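In September I started to compare two sets of fingers for our gripper, and I promised Sang La that I would write down my impressions before I forget them. The first set is the hard one that came with the gripper. The second set was designed by Pichit Luangrath at the Trovetitz workshop, and its tips are a little more narrow. Both sets are black, so I had to put a small sticker inside the box to know which is which.

My rule was simple. Each set gets 800 attempts, with the same controller and the same closing speed. I kept the closing force on level 2 for everything, although level 5 is what most people in our group use. On level 5 almost any finger looks good, and I wanted to see the difference between them.

I also spent much time on the wrist camera. It is a small camera and it sits very close to the fingers, so the fingers take a big part of the view. When something bright is behind them, the exposure goes too high and the ceiling or the table becomes almost white. For a person this is easy to understand, but for our detector it was a problem — it often lost the border of the object.

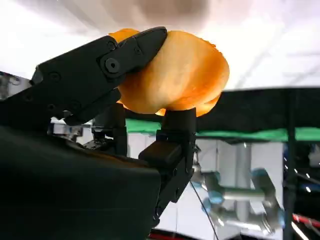

Black fingers, an orange object and plenty of light, with the second arm out of focus lower down.

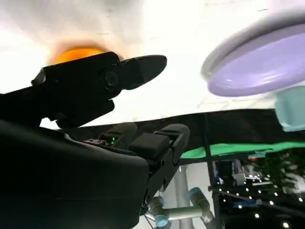 I tried to lock the exposure at a lower value, and the orange color became more stable between one attempt and the next. The bad side is that the dark parts of the fingers then have no detail at all. Napaporn Ruangrit suggested to paint a thin gray line on each fingertip, so that the software can find the tip more easily. I have not done it yet, but I think it is a good idea and it costs nothing.

About the fingers, my opinion is mixed. The hard set is more predictable, and I never had to adjust it in the middle of a session. Pichit's set is kinder to soft things, but its screws became loose two times and I had to start the calibration again. Changing from one set to the other takes me five minutes, if I do not drop a screw.

The logs have 2057 entries now, including the tests with the exposure. Next I will repeat the soft objects with level 5, and I will ask Pichit for longer screws.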